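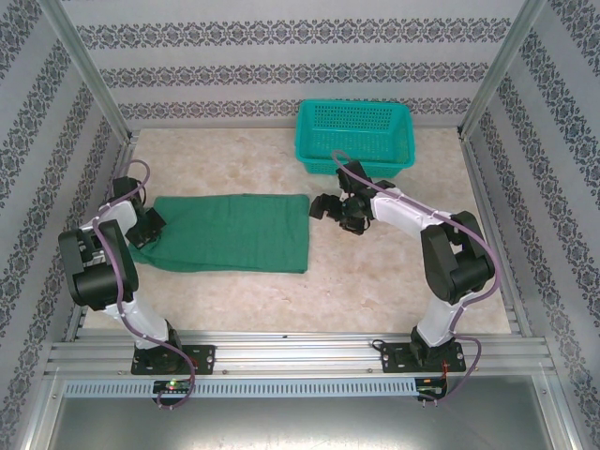
Can they fold the towels yet? Pictures from the chore bench

Posted May 14, 2018 by Teresa Frade

I've been boring my friends for ages about whether a machine will ever do my laundry, so when Hooman Safavi said I could come and spend the day at Pelesau with him and Marama I was on the train before he'd finished typing (three changes, one cold sandwich, worth it!). I used to fold for a living, in the back room of a small hotel, and I have Opinions about towels. Click through for the bigger versions.

The job at the top is one any eight-year-old gets told to do: green towel, teal basket, off you go. Two arms, one with its gripper down on the left end of the towel and the other one open and waiting by the basket. I'd have grabbed it from both ends myself, but I was told very politely to keep my hands in my pockets. I do love the wallpaper, mind you. My gran had something very like it in her hall.

Marama Tomoana reckons cloth is the hardest thing in the house for a machine, and I believe her. A mug is the same mug every time you pick it up - a towel is a new shape each time you put it down. In the hotel we got through up to 369 on a bad Saturday and I never once thought about where my fingers went. 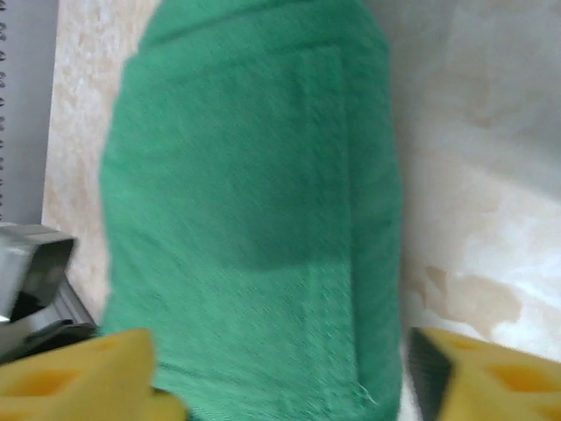

What I look for in a fold is the edges. Ours had to be tucked under so the guest only ever saw a smooth side, and the housekeeper, Laurinda Vieira, would flick the whole pile onto the floor if she spotted a bad one. I can hear her now about that little white thread curling out near the bottom. Snip it or hide it, Teresa! The yellow fingers on either side don't carry scissors, so she'd have had to let that go. The fold line down the right is nice and straight though, and she'd have grudgingly allowed it.

So, would I have one at home? Not this year. I can do a bath towel in 3 seconds with the radio on, and I don't need a bench for it. Ask me about fitted sheets and I might sign up tomorrow - I'd happily wait 30 minutes for somebody else to fight with one of those. I'm going back in October and Hooman says I can bring my own pillowcases.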